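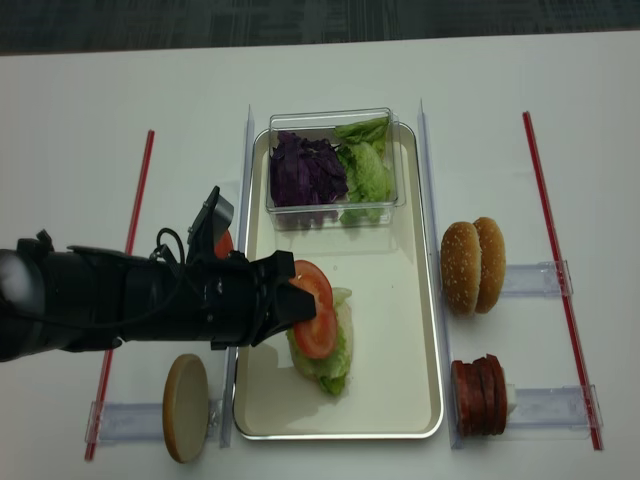

Tomato on the lettuce, tray bench. Cabbage and green lettuce in the clear container at the far end, bun to the right of the tray.

September, 14:20
Burger layout, third arrangement

Purpose: settle the build order and the position of the parts before the Kekora demo. The second arrangement had the bun inside the rails and the vegetables outside. It worked, but the cream surface was covered in sesame seeds after a few builds and had to be wiped each time.

Current arrangement: vegetables in one clear container at the far end of the tray, cabbage left, lettuce right. Stack is built in the near half. Bun outside the right rail, on edge, halves together. Seeds now fall on the table and can be left until the end of a session.

Order tested today: lettuce, tomato, cabbage. Lettuce first gives the tomato something to sit on. With tomato first the slice slid on the bare tray as soon as anything pressed on its edge. A ragged leaf hanging over toward the near end is fine and does not need trimming.

Tomato: Drotar stock, cut at 7 mm. Thinner slices folded when picked up by the edge. Blot both faces on a paper towel before use. Reject end pieces, they rock.

Cabbage: portion set at 300 g for the container. Filled 306 g this morning and left it. Shred from the Dakari bag is longer than the last batch and tends to cross over into the lettuce when the container is bumped. Consider a divider. A second container would take up too much of the tray.

Lettuce: Thaweesak, torn by hand. 158 g was enough for the afternoon. Leaves on top had started to curl by 16:00. Cover with a damp towel during breaks.

Rails: left and right rails stay along the long edges. Checked both after wiping down, no shift. The rods on the table were left at an angle again. Need to decide whether they get fixed positions or come off the bench.

Cleaning: tray lifts out, warm water and soap, dry the corners under the rim. The acrylic scratches with the green pad. Use the sponge.

Open:
- bun halves separate if set down hard, try a shallow holder
- repeat with tomato straight from the fridge
- mark the container position on the tray with tape
- order more paper towels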